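4.2 Return wording and repeat orders in small online shops

Our second question was whether the way a shop words its returns page has any bearing on whether first-time buyers come back.
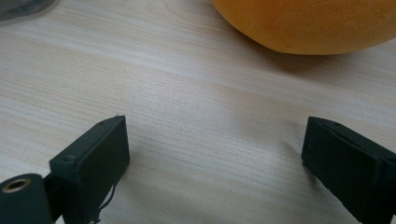
Figure 3. Orange-coloured fruit on a light wooden tabletop.

We were keen to look at this because most earlier work on returns deals with very large retailers, where the page is drafted by lawyers and seldom changes. Small shops are a different and, to our minds, far more interesting case. The owner often writes the page in an evening, borrows a line or two from a competitor, and then leaves it alone for years. That makes for wonderful variety, and variety is just what a study like ours needs.

Eight shops took part, all of them run on the Javano storefront package and all selling homewares or pantry goods from the Trumesmont area. Each shop showed new visitors one of two returns pages. The first was the owner's existing text. The second was a plain rewrite by Gronow, which gave the time limit in the opening sentence, said who paid the postage, and told the customer what would happen once the parcel arrived back. The terms themselves were the same on both pages. Only the words changed, and the rewrite was never longer than the original.

Of the first-time buyers who opened a returns page before paying, 142 agreed to let us follow their later orders. We checked their accounts at the end of December. Among those who had seen the rewrite, 54 had ordered again from the same shop, a stronger result than either of us had dared to pencil in at the planning stage. Buyers who had seen the owner's text also came back, but in smaller numbers, and they tended to wait longer before doing so.

The effect was uneven across shops, and we find this the most exciting part of the data. Three shops account for most of the difference. All three had original pages that put the time limit near the bottom, after a long passage on damaged goods. At Grarkatberg, a kitchenware shop whose owner already wrote in a brisk and friendly way, the two pages performed much the same. We would love to see this followed up with a larger group of shops, sorted beforehand by how easy their existing text is to read.

We should be careful about cause. Buyers who bother to open a returns page may be more cautious than most, and Chantharasri (who handled the account records) points out that several shops ran a holiday discount in the same period. The discount was offered to both groups, so it should not favour either page, but it may have lifted repeat orders overall. The sample is also too small to split by product type.

Owners were asked afterwards whether they would keep the rewrite, and most did. One owner, trading as Chang, kept her own opening sentence and took the rest, a mixture we did not test and would very much like to. Her comments on postage wording are taken up in section 4.3, together with the questions customers sent by email during the trial.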